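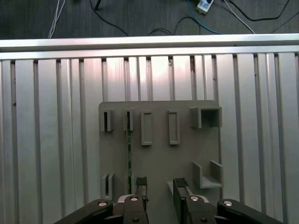
Photo : atelier Troltell, banc d'insertion. Reproduction autorisée avec mention de la source.

Les machines et les petites corvées : galerie de l'atelier

Mise à jour : 4 septembre 2020

Est-ce qu'un robot sait ranger, brancher, enficher, remettre une pièce là où elle va ? On nous pose la question à chaque porte ouverte, et on adore y répondre, même si la réponse change selon la pièce qu'on a sous la main ! À Troltell, nous travaillons sur des gestes que tout le monde fait sans y penser : glisser une carte dans une fente, poser un bloc dans son logement, reprendre un objet de travers et le remettre droit. Ce sont des gestes de cuisine autant que d'usine. Une assiette dans l'égouttoir, un tiroir à couverts, une barrette dans un boîtier – la difficulté est cousine.

La photo d'ouverture se regarde en grand, et les notes qui suivent se lisent dans l'ordre qu'on veut.

La bande verte
Elle est fine, elle ressemble à une petite carte électronique, et elle est engagée dans le deuxième support à fente de la rangée du haut. Pour une main humaine, c'est l'affaire d'une seconde. Pour une pince à deux doigts, tout se joue dans l'alignement : un léger angle à l'entrée et la bande se met à fléchir. C'est notre pièce préférée, et de loin la plus rancunière.

Les supports à fente
On en trouve en haut et plus bas sur la plaque grise. Ils sont petits, et c'est voulu. Un support généreux pardonne tout, on n'apprend rien avec. Dans un atelier de montage comme celui de Lutel, avec qui nous échangeons beaucoup, personne ne va élargir les fentes pour faire plaisir au robot.

Les cadres rectangulaires
Deux cadres hauts, creux, aux parois minces. Ils servent aux exercices de passage : amener un objet dans l'ouverture sans toucher les bords. Nous avons commencé ces essais en janvier, avec une tolérance de 2 millimètres de chaque côté, et nous étions très fiers. Aujourd'hui on serre davantage, et on est un peu moins fiers (mais on progresse).

Le support carré, en haut à droite
Une sorte de boîte ouverte qui dépasse de la plaque. L'intérieur est dans l'ombre, et voilà un vrai sujet ! Une étagère de placard, un fond de lave-vaisselle, un casier d'atelier : les endroits où l'on range les choses sont presque toujours mal éclairés. Nous aurions pu ajouter une lampe. Nous préférons que la méthode se débrouille.

Le support en U
Il est ouvert vers le haut, avec deux parois et un fond plat. C'est le plus accueillant de la plaque, celui par lequel on fait débuter tous les nouveaux programmes. Sur notre dernière série de 138 essais, c'est lui qui a donné les meilleurs résultats, et l'équipe a applaudi comme si on avait gagné un match.

Les doigts
Deux doigts, un patin noir sur la face intérieure de chacun, un large écart entre les deux. On nous demande souvent pourquoi pas cinq, comme tout le monde. Eh bien, deux suffisent pour énormément de choses : essayez de vider un panier à couverts entre le pouce et l'index, vous serez surpris. Le linge, en revanche, c'est une autre histoire, et nous n'y touchons pas encore.

Le panneau rainuré
De longs profilés d'aluminium verticaux, bien serrés, et la plaque fixée devant. On la déplace, on recommence, on la déplace encore. Nos collègues de Morikawa utilisent un montage du même esprit et changent de position jusqu'à 16 fois par jour. Nous n'en sommes pas là, mais l'idée est excellente : un robot qui ne réussit qu'à un seul endroit n'a pas appris grand-chose.

Alors, c'est pour quand ?
Pour l'atelier, une partie du travail est déjà à portée. Des pièces connues, une place connue, un peu de patience, et ça roule. Pour la maison, on en est aux tout débuts. Rien n'y est fixé sur un panneau, les objets changent de place, et il y a toujours une cuillère en bois en travers du tiroir. Mais quand on compare avec ce que nous savions faire il y a 12 mois, il y a de quoi sourire. L'insertion d'une bande mince nous paraissait hors d'atteinte, et maintenant nous discutons de la vitesse.

La suite
La prochaine galerie sera consacrée au banc de Preltcombe, où l'on travaille sur le rangement de vaisselle en plastique – couvercles compris, bon courage à eux ! Nous y ajouterons les courbes d'essais pour ceux qui les réclament.

Les enseignants qui souhaitent projeter la photo en classe peuvent le faire librement, en gardant la mention de la source. Pour une version en haute définition, passez par le formulaire de contact du site, rubrique Images.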